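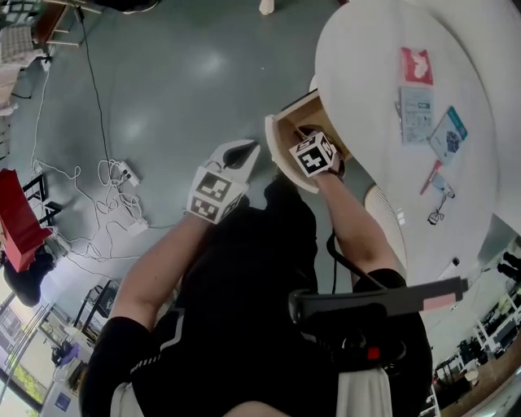

Tables that seat six should not be running off one floor strip, according to Hok-lam Yang, who wants sockets under the tabletop before any more furniture is bought for the Grandlow shared workroom. The comment was among those received in March on the plan to refit the room.

The plan replaces loose extension leads with fixed outlets. At present, power reaches the middle of the floor through cables laid over the smooth grey-green surface, with a white strip and its adapter sitting in the open between the seats. Bags are set down in the same area.

Under the proposal, Prelitz will fit 7 floor boxes, each with a hinged lid that closes flush. Each box holds 2 outlets and a cable exit with a brush seal. The boxes will be placed under the tables, clear of the path that chairs take when they are pushed back. Leads longer than 1000 millimeters will be removed from general use and kept at the desk for people who ask for them.

The round white tables stay. Their tops are in good condition and the rims need only cleaning. Mladenović, which supplied the original furniture, has quoted for a shallow tray that clamps to the underside of the top and carries a power strip off the floor. The tray is rated for a load well above that of a strip and two adapters. It can be fitted without drilling.

Loose items on the tables were the second subject raised. Cards, booklets, pens and small packets tend to collect on one side of the top and reduce the working area. The plan adds a wall rack near the door for printed matter and a drawer unit for pens, clips and keys. Bag hooks will be fixed to the wall at a height of nearly 500 millimeters above the seat line.

Floor work is scheduled for the hours after 6 p.m. so that the room can stay open during the day. Grukeck will test each outlet before the old strips are taken out. The order for the under-table trays has not yet been placed. Written comments on the position of the floor boxes can be left at the Grandlow desk until the end of the month.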